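Bread Keeping in Shared Student Kitchens
Project report, Household Studies, Sultwood College

1. Background

Our group wanted to know how much bread gets thrown out in the student houses on Drarent Road and whether the way it is stored makes a difference. The topic came from our own kitchen, where the bin was full of heels and half loaves by the end of most weeks.

2. Method

We asked 20 houses to take part and 8 agreed. Each house kept a sheet on the fridge during November and wrote down every loaf bought, where it was kept, and how many slices went in the trash. We gave out the same kitchen scale to each house so the waste could be weighed as well.

Houses used one of four storage methods: the plastic bag from the store, a lidded tin, an open basket with a cloth over it, or the freezer. Two houses were assigned to each method. They could buy any bread they liked, but most went to the Toom bakery or bought the sliced white from the corner store.

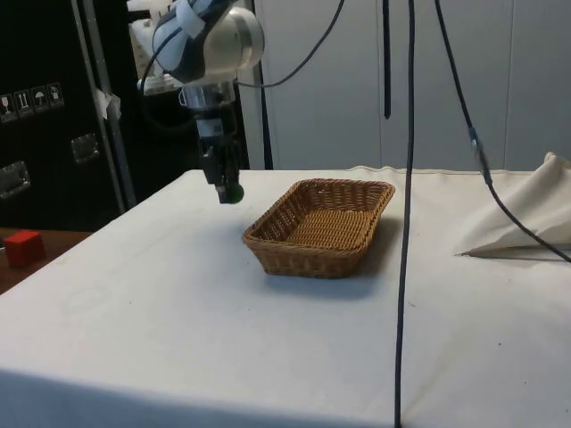 The sheets were collected at the end of the month. One house lost its second page, so we used only the first half of their results and doubled it. We know this is a weak point.

3. Results

In total 369 slices were thrown out. Of these, 210 came from the four houses using the plastic bag or the basket. The bag houses mostly reported mold. The basket houses reported bread going hard, usually at the cut end - some of this was made into toast and was not counted as waste.

The freezer houses threw out the least, but both complained about space. One stopped freezing rolls because they took up a whole drawer.

4. Discussion

The numbers are small and the houses are different sizes, so we can't say that storage alone explains the results. Buying habits also matter. Houses where everyone bought their own loaf wasted more than houses that shared one.

If we did this again we would write the date of purchase on each bag and run it in a warmer month too.

5. Sources

Drirudik Home Baking Guide, chapter on storage
Record sheets from the houses (Appendix A)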